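BULLWOOD COMMUNITY WORKSHOP
Bench and small parts storage: inspection checklist with comments
Inspected by: Gladys Villca
Date: 6/19/20
Copy to: Mehrangiz Zarei, Lanbridge office

Marks used: OK, Fail, Doubtful. Doubtful means I was told it was fine and I am not convinced.

1. Benches level and steady
OK. Bench 3 still rocks if you lean on the left corner. The folded card under the leg was listed as a repair in January. I have taken it off the list of repairs.

2. Bench tops clear at close of day
Doubtful. They were clear when I came in, and everyone knew I was coming in.

3. Walkway past the benches
OK. Tape measure put across it at the narrowest point, 1507 mm. The plan on the wall claims more, so one of the two is wrong and I trust the tape.

4. Wall shelves, load labels
Fail. Two shelves have no label. The third has one giving a limit of 300 kg, which I do not believe for a shelf on four screws. Treat as unrated until Amini, who fitted them, put something in writing.

5. Labels on small parts
Fail. None of the drawers I looked at on bench 2 matched the stock sheet. The sheet says 242 wood screws in one place and 197 in another, same size, same line number. Either we have both or somebody guessed.

6. Drawers shut when not in use
Fail, see comment.

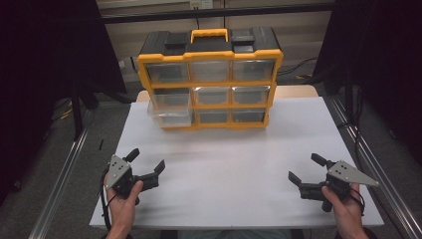
Drawer cabinets are the item people argue with me about most, and the argument is always that a small plastic drawer never hurt anyone. Perhaps not. It does get caught by a sleeve, and then there are washers all over the floor and somebody walking on them. The black and yellow organizer is a fair case: nine clear drawers, and the bottom left one pulled partly out past the frame while its neighbours are shut. The rule says shut means flush with the frame. It doesn't say "nearly", and it doesn't make an exception for the bottom row. I have heard that the fronts being see-through makes the rule pointless, as you can tell what is inside without opening anything. That sounds to me like a reason for fewer drawers to be open.

7. Cabinets moved by the handle only
Doubtful. The handle is for carrying with every drawer closed. I asked three people whether they check first. All three said yes, very quickly.

8. Cabinets set back from the bench edge
OK. I would still like a line marked on each bench. "Well back" means something different to each person who uses the room.

9. Drawer stops
Doubtful. The Skeltero leaflet says the stops prevent a drawer being pulled right out by accident. I would like to see that tried with a full drawer and an impatient person before I tick it.

10. Sharp items stored separately
Fail. Blades and panel pins sharing a drawer on bench 4. Same finding as January, same drawer.

Actions
Items 4 and 10 before the room is used again. Item 5 needs a proper recount by one person, on one sheet, with the old sheet thrown away. Item 6 to be looked at again without notice.

M. Zarei has asked whether items 7 and 9 could be marked OK for now so the form can be filed. They stay as they are.

Signed: G. Villca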